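About Otwood Records

We started with a van, a folding table and far more heavy metal LPs than any sensible household should hold. The van belonged to Ruby-Lee Nepia, and so did most of the records, and on Saturday-market mornings (well, on any morning there was a market, she wasn't fussy) she would park up, put something loud on the portable deck and talk to whoever wandered over. People kept coming back, some to buy and plenty just to argue about which doom album had the best side two, and after a couple of winters the van was so full you couldn't get the back doors shut.

So we got a shop! Otwood Records has been on Frandsen Street ever since, in the long narrow building that used to sell carpet. There are 4,000 records out in the racks at any time, new and used, and the upstairs room holds everything waiting to be cleaned, graded and priced. We listen to every used record before it goes out. It's slow work and it does mean the pile never seems to shrink, but we would much rather find that skip in the second verse ourselves than have you find it at home with your feet up.

Our own small label, Patimance, came along almost by accident. A local three-piece called Osetti had recorded an album in somebody's garage and couldn't find anyone to press it, and Ruby-Lee, who had been playing the tape in the shop all summer, said we'd do it. We ordered 300 copies and folded the sleeves by hand on the counter between customers. They were gone before December, and the second pressing of 370 went nearly as fast. Patimance still works in much the same way: small runs, bands we would drive a long way to see, liner notes by people who were there. We pay for the pressing, the band keeps the master tapes, and the split is written on one page that anybody can read.

We cover the noisy end of things, mostly. Thrash, doom, sludge, old hardcore, the heavier kind of blues, and a good deal of seventies hard rock that your uncle probably owned and wishes he still did. That said, there's a soul section by the window that has grown and grown, and the jazz bins are looked after by someone with much better manners than the rest of us.

If you're nearby, come in. There's a listening deck with two sets of headphones, the coffee is free and drinkable, and if you have only ever heard one metal song and liked it, tell us which one and we'll happily take it from there.
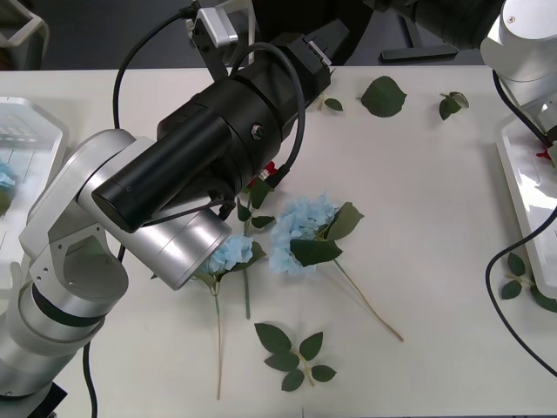
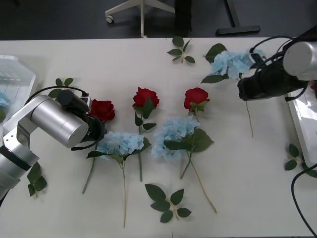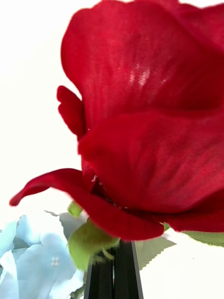
Do you buy whole collections, or only single records?

We buy both. Bring up to a couple of boxes to the counter any time before 4 p.m., and for anything bigger send us a list first so we can set aside an afternoon and make you a proper offer.

More from Otwood Records
How we grade used vinyl
Osetti: the garage album, track by track
Sending a demo to Patimance
Cleaning old records at home
Gift cards

Otwood Records, Frandsen Street | Contact us | Copyright Otwood Records and Patimance | Back to top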